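Gallery: Teaching by Hand, Week Two

Skirnutar is a small project on household tidying. We show a robot a task by guiding its arm or by driving it from a remote station, record what it senses along the way, and train on the result. This page has pictures from the wrist camera during the second week of recording, in the room we call Negri.

The work so far comes to 2,486 recorded runs. Of those, 720 were done by hand, with the operator holding the arm and moving it through the task. The rest were done by remote control using Braven, our own software for sending the operator's movements to the arm. Both kinds are stored in the same format so they can be mixed in training.

Box work

Open cardboard boxes, with the packing still in among the contents. Plastic wrap, small cartons and crumpled white material all sit close together, and the gripper has to come in at a steep angle. 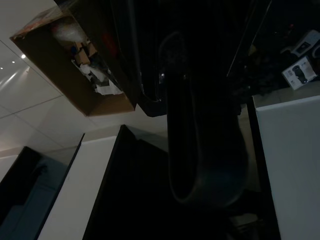 Operators are asked to keep a steady pace and to finish each movement before starting the next. A pause in the middle of a reach gets copied by the trained model, which will then stop in the same place for no good reason. We marked 223 runs as unusable in the first week, most of them for long pauses. The rest had a camera fault or a missing joint reading.

Hand guiding is quicker to learn. Most people can give a clean run within the hour. Remote control takes longer — the view from the wrist swings about as the arm turns, and new operators tend to lose track of which way is up.

Table work

A black tabletop with crumpled dark cloth, paper, a blister package and a thin white cable. Cloth is the slowest of these to teach.

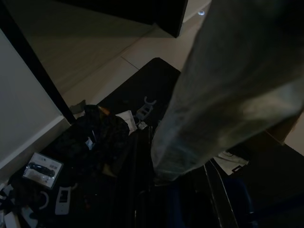 For soft items we ask for a low approach and a wide grip, then a short lift before moving sideways. If the first grip fails, the operator carries on and tries again in the same run. Those second attempts are kept and labelled, and they have been useful in training.

Each operator works in blocks of 16 runs and then takes a break. Runs are checked the same afternoon, and anything doubtful goes into a separate folder called Furus until a second person has watched it through.

Recording continues on Monday with the table tasks. Pictures from the drawer tasks will be added to this gallery in August.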